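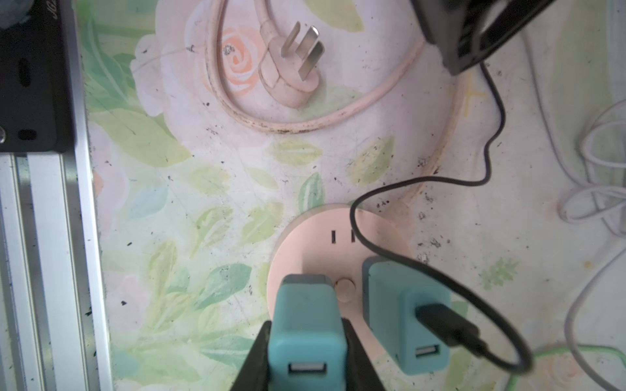

Pink sockets and teal chargers -- who else has ended up with a colour scheme by accident?

My other half said we needed a proper place for charging things, instead of everybody's phone living on the bread bin, so I've been trying to set up one corner and keep it there. I'm very fond of the little round peach socket, I must say, it cheers me up every time I walk past. The two teal USB chargers go nicely with it too. What does not go nicely is the pink lead, which has gone grubby with dark marks all the way along, and the thin black cable that wanders about over the top of the socket as if it owned the place. So two questions for you lovely people. How do I clean a pale cord without ruining it, and what do you all do with the slack?

posted by teapot_hannah

----

Reply from Moss and Marrow

Oh, I do like that peach! For the cord, pull everything out at the wall first (I know you know, but my mum would haunt me if I didn't say it), then a barely damp cloth with a tiny drop of washing-up liquid, and work along it a hand's width at a time. Keep well away from the plug end and the pins. Leave it overnight before you use it again.

----

Reply from gridley50

I'd skip the soap and use a pencil rubber. A plain white one, the soft sort. It took the black scuffs off my lamp flex a treat, though I did have crumbs all over the carpet afterwards and got told off for it.

----

Reply from Moss and Marrow

A rubber just smears it if the marks are greasy, gridley. I tried it on the iron and made a grey mess.

----

Reply from gridley50

Depends on the rubber! But fair enough, kitchens are greasy places.

----

Reply from Hạnh Cao

Lovely colours, Hannah. For the slack I use the Pakent fabric ties, the ones that wrap round and press shut, and I've been happy with them for years. Big loose loops, please, never wound up tight, and don't bend the cable sharply where it goes into the plug. I lost a perfectly good charging lead that way and was cross with myself all January.

----

Reply from teapot_hannah

Thank you all, what a helpful bunch! I shall try the damp cloth this evening and keep the rubber in reserve -- sorry, gridley. Hạnh, do the ties come in pink?

----

Reply from Hạnh Cao

Grey or cream when I bought mine. Cream would look very nice with the peach, I think.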